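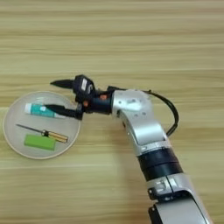 Dulter: small household things on a plate

Version of 15 August 2025

Welcome, and thank you for stopping by! Dulter is a collection of 3,000 short clips of little everyday things being put on a plate and taken off it again, on a light wooden table. We began it in April with 500 clips, mostly odds and ends from the desk drawer, and it grew a good deal from there — more than we had planned, to tell the truth.

Names of the items are in items.txt, one to a line, all lowercase. Please keep to those spellings if you send us additions (we do love additions). 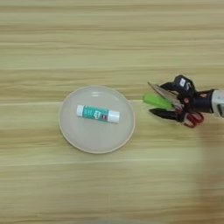
Karras wrote to ask whether scissors and other desk supplies should be listed apart from the tools, as they are in the older Jultilo list. For now they share one group, called "drawer", and a screwdriver goes in there too.

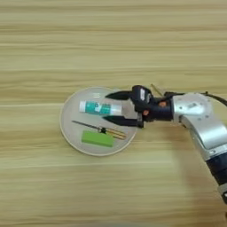

The split is 2,000 clips for training and the rest held back for testing. If you come across a wrong name, send us the clip number and the line from items.txt, and we'll mend it in the next version.

Known gaps: 40 clips still have no item names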